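We use cookies to remember your settings and count visits. Accept / Manage choices

Getting the Smudges and Swirls Off a Dark, Glossy Tabletop

I love a dark, shiny table. I love it in the evening with one lamp on, I love how a glass looks doubled in it, and for years I did not love it at all at 11 in the morning, when the sun came in sideways and showed me every fingerprint since breakfast. If you own one of these you know exactly the moment I mean!

The good news is that most of what you see in that light comes off with water, a drop of dish soap and the right cloth. The whole job takes 30 minutes the first time, and after that it's a quick wipe in the evening.

What you need

Two microfiber cloths, one for washing and one kept strictly for drying. I use a short, flat one for the wash and a thick 500 gsm one for the drying (mine came from the hardware aisle at Skatgate, but any plush car-drying towel will do). A small bowl of lukewarm water. Dish soap, the plain kind. A soft paintbrush for the edge. A flashlight, or the light on your phone.

Skip paper towels. They feel soft in the hand and they're still scratchy enough to leave fine marks on a high-gloss finish. Skip the spray polish too, at least until you've seen the table clean. A lot of the haze people complain about is old polish with dust stuck in it.

Step 1: Clear it and look at it

Take everything off: cups, mail, the fruit bowl, the coaster that has been in the same spot since May. Clear plastic cups are worth a peek underneath, because the rim or base can leave a thin ring you won't notice until you start wiping.
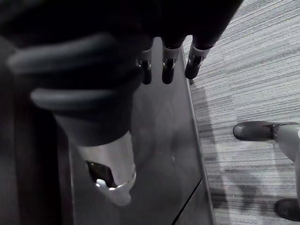
Now crouch down until your eyes are almost level with the surface and shine the flashlight across it. You're looking for two different things. Smudges are patchy and soft at the edges, and they change if you drag a damp fingertip through them. Swirl marks are very fine curved lines that seem to circle the light wherever you move it. Smudges wash off. Swirls are in the finish itself, so washing won't shift them, though a clean surface makes them a lot less obvious.

Step 2: Dust before anything wet

Shake the flat cloth out, fold it in quarters and drag it lightly from one end of the table to the other. No pressing! Any grit sitting up there is what makes new swirls, and pushing down on it is how you grind it in. Turn to a fresh side of the cloth whenever it looks gray.

Step 3: Wash in straight lines

One small drop of soap in the bowl, and I do mean one. The first time I did this I used a proper squirt and spent the rest of the evening chasing suds around. Dip the cloth, wring it until it stops dripping, and wipe in long straight passes, overlapping a little. Straight lines are much kinder than circles. If you do leave a faint mark, a straight one hides better than a loop.

Work on a patch the size of a place mat, then go over it with plain water before moving on. Greasy spots near the chairs (wrists and forearms, mostly) may need a second pass. Let the damp cloth rest on them for a slow count before you wipe.

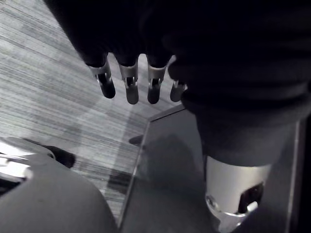

Drying is where the shine comes from, and it's the step most people rush. Lay the thick cloth flat and pull it toward you by two corners, then flip it and buff with the dry side. Check your work from several angles, and remember that different finishes tell you different things. Look at the silver joints on those fingers, how strongly they catch the light while the dark material next to them soaks it up and shows hardly anything beyond soft folds. A glossy tabletop behaves like the silver, so it will report every streak you leave behind, and you need to move your head (or your lamp) to read it.

Step 4: The metal edge

If your table has a thin metal strip along the side, give it its own few minutes. Crumbs and soap both love the seam where the strip meets the top. Run the dry paintbrush along it first, then go over the metal with a corner of the damp cloth wrapped around your fingertip, and dry it right away. Leftover water creeps back out of the seam and leaves a row of tiny spots, and I've undone a perfect tabletop that way more than once.

Please don't use metal polish here. It gets onto the glossy part and it's abrasive. Soap, water and a good dry buff will bring most strips up beautifully.

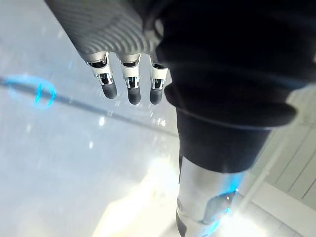
Polished silver in bright light: white reflections, a darker band and one streak of blue.

That kind of bright, vivid reflection is what you're after on shiny metal. If reflections look foggy, there's still a film on it, so go back with plain water and dry again.

Step 5: What about the swirls?

Live with the light ones, is my advice. For heavier marks, a plastic-safe or furniture-safe glaze can fill them for a while, but test it somewhere hidden and check what the maker says about your finish. I tried one on the underside of our old Dretaveo side table first and was very glad I did, as it dried cloudy.

Wash your cloths without fabric softener, which coats the fibers and makes them smear. Mine go in a mesh bag and air dry on the porch.

Comments (3)

porchlight_gilletdale
The flashlight trick!! I thought my table was ruined and it was polish buildup. Took me three rounds of plain water but it's like a mirror again.

mopandglory
Does this work on a piano-black TV stand? Same kind of finish, I think, mine is an Espiritu.
Reply from the author: It should, just wring the cloth out even harder and keep well away from the cable holes.

secondcoffee
I use distilled water for the last wipe because ours is very hard. No spots at the edge strip since.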